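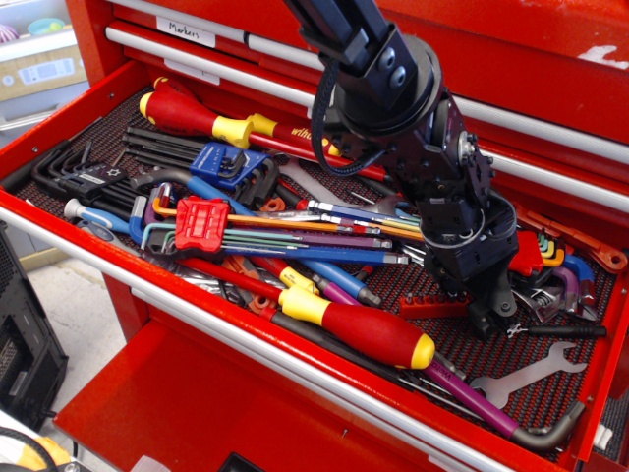
Matěj Doležal held that a drawer in this state is quicker to use than a tidy one, as everything in it is within one hand's reach and nothing has to be put back in a set place. Several others in the workshop at Vikulcombe agreed with him when we put the point to them. We took the objection seriously, and the rest of this section sets out what we found when we looked at how the tool chest was used in June.

The chest is a red rolling one with several drawers. Labels were written by hand in black marker on white paper and stuck to the drawer fronts. "Markers" and "Cutting Tools" are two of them. The drawers with labels were, on the whole, kept to their labels. The drawer shown in Figure 1 had become the place for hand tools of most other kinds: screwdrivers, wrenches, and above all hex keys, some in plastic holders and some not.

We asked people to keep a short diary of each visit to the chest, noting what they came for, whether they found it, and whether they took something else instead. We received 86 usable entries. A further 4 were set aside because the tool wanted had not been written down.

Hex keys were the tool most often looked for and the tool most often not found at the first attempt. The entries give two main reasons. The first is size. The sizes stamped on a holder are small and hard to read when the holder lies among other tools, so people tended to lift it out, turn it over and try a key in the screw. The second is that there was more than one set. Talha Soomro wrote that he had "the right size from the wrong set" and had to go back, and similar remarks appear in other diaries.

Screwdrivers gave much less trouble. The handles are thick and brightly coloured, and people reported picking them out by colour before they thought about the type of tip. Red and yellow handles were named in the diaries more often than any maker or size. Two people used the word "red" alone for the screwdriver they wanted, and both were understood by the colleague they had asked.

Doležal's claim is therefore partly right. For a tool with a large and distinct handle, a mixed drawer cost people very little. For small dark tools that look alike, it cost them a second or third try, and sometimes a walk back across the room. Some entries also show people settling for a worse tool. Florante Saludo used pliers on a hex bolt on a Wednesday afternoon when he could not find the key, and rounded the head.
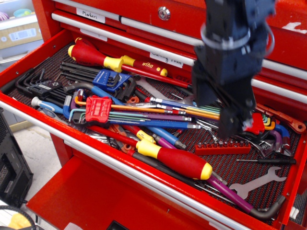 Figure 1. The hand-tool drawer at Vikulcombe, top drawer open. The labels on the closed drawers behind it include "Markers" and "Cutting Tools".

### 4.3 Sorting by handle or by task

We then asked the same people how they would sort the drawer if they had an hour to do it. Most wanted tools of one kind put together, with the hex keys at the front. Sinan Kocabaş wanted them grouped by job, so that the keys and the screwdriver used on one machine would lie side by side. He accepted that this would mean buying some tools twice.

The mesh-like pattern of the drawer liner came up several times. People liked it under their tools but said that it did nothing to show where a tool belonged. Eusebio Rivas suggested cutting shapes out of foam for the hex key holders only and leaving the rest of the drawer as it was. This was the cheapest of the proposals and the one we took forward to the trial described in Section 5.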